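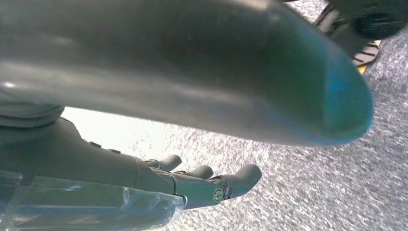
The last shift at the Jondeck plant in Zusdale ends at 10:30 at night, and for years the number 18 bus left the gate at 10:20. Workers on that shift had a choice. They could ask a supervisor to let them go early, or they could walk 2 miles along the county road to the Sandhu gas station and wait for a ride.

Trilok Ahuja walked it most nights for his first winter. He packed parts on the second floor and did not own a car. "You learn which side has the ditch," he says.

Night bus service has been cut in many small towns, and Zusdale is typical. The plant employs 400 people. The town's bus timetable was drawn up when the plant closed at six, and it was changed only in small ways after the second and third shifts were added. The drivers knew about the problem. So did the people who ran the gas station, who put a bench inside by the coffee machine and let people sit there.

In May the town began a trial. One bus now waits at the gate until 10:50, then runs through Drotwood and the apartments behind the old school before going back to the depot. The fare is the same as in the daytime.
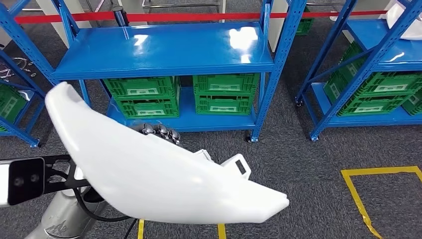

Gaëtan Vidal has driven the late run since it started. He spent most of his working life on long-distance coaches and took the town job to be home for breakfast. On a usual night he carries 20 passengers, most of them to Drotwood. Some sleep. He knows the stops of the regulars and calls out to them if they have not stirred by the bridge.

The riders have complaints. The bus does not go near the supermarket, which stays open until midnight, and there is no shelter at the gate. People coming off the early shift want the same kind of change made to the afternoon timetable, where the gap between buses is close to an hour.

The town has paid for the trial through the end of winter. After that, it will look at the passenger numbers and decide whether to keep the route, shorten it or drop it.

Ahuja has moved to the day shift, but he still takes the late bus when he works overtime. He gets off at the second stop in Drotwood, across from the laundromat, and is home before 11:15.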